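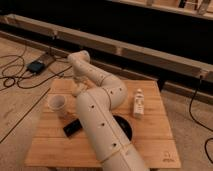
The bread that gets Merton out of bed

By half past six on a January morning the queue outside Stojanović already reaches the chemist's, and most of the people in it can smell exactly how long they've got to wait. Rye comes out first, then the big white tins, and then (worth every frozen toe!) the potato loaf.

Radomir Milošević learned it from his grandmother, who baked twice a week in a village of 2,000 and never wrote a thing down. His version uses floury potatoes, boiled in their skins and pushed through a sieve while they're still steaming, plus a spoonful of the cooking water. The crumb is soft and a bit springy, the crust goes nearly black at the corners, and it makes the best toast I have eaten in years.

"People ask for it paler," he says. "I tell them to come back when they're hungry."

He began with 11 loaves a day, sold from a trestle in the market. Last month the shop got through 2,364, and that's with one oven, an old deck model that takes an hour to come up to heat and sulks in wet weather.

If you're too late for the potato loaf, go for the caraway rolls. Split one, butter it thickly, add a slice of sharp cheese and eat it on the walk home. Mine has never made it past the bridge.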